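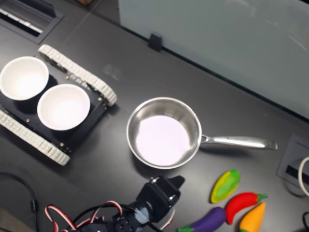 The Vurnuvdale Legal Access Scheme helps school leavers from families with no background in law to apply for law degrees, solicitor apprenticeships and paralegal posts. This report covers the period from December to the end of June and is written for the Dornow Fund, which pays for the mentoring and the travel grants. The taster classes are paid for separately by Dilley Solicitors, but we report on them too, as most applicants come to us through them. The opening class is still the one on sale of goods, where pupils argue over a contract for a market stall and its stock. A few simple props are enough to work with, and pupils seem to follow the law on faulty goods more quickly when there is something in front of them to argue about.

Applications and places

We received 214 applications, all from pupils in their last two years at school or college. We offered 75 places and all were taken up. Applicants were asked whether a parent had been to university, whether they had received free school meals, and which school they attended. We did not ask for predicted grades this year. The panel felt it made better decisions without them, although it took longer over each form and the offers went out nine days late. We have moved the closing date forward for the next round to allow for this.

Mentoring

Each pupil was matched with a trainee, a solicitor or a barrister. Talukder Chambers supplied more mentors than it had promised. Meetings were held face to face until March and by telephone or video call after that. Six pupils had no reliable internet connection at home and chose the telephone. Two mentors withdrew when they were furloughed and their pupils were passed to others in the same firm.

The mentor handbook has been rewritten. The old one said a good deal about personal statements and very little about apprenticeships, and mentors told us they could not answer basic questions about pay, study leave or the entry tests. 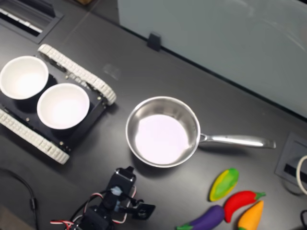 White bowls and a stainless steel saucepan on the grey table.

Work placements

Placements planned for the Easter holidays did not take place. Dilley Solicitors has offered to run a week of remote work in August, with a mock client file and a daily call. Talukder Chambers would prefer to wait until pupils can sit in on hearings. We have agreed to both, so some pupils will have their placement later than others.

Spending

Travel grants came to £1358, well under budget, and stopped altogether in the last week of March. We spent £950 on textbooks and postage, which had not been planned. We ask the Fund to let us move the unspent travel money to the books line and to the cost of data for pupils without broadband.

Next period

The main tasks are the August placement week, help with university and apprenticeship forms in the autumn, and a short survey of former pupils. We still have no partner among the in-house legal teams in the area and will write to them again in September.

Report submitted Monday, July 6, 2020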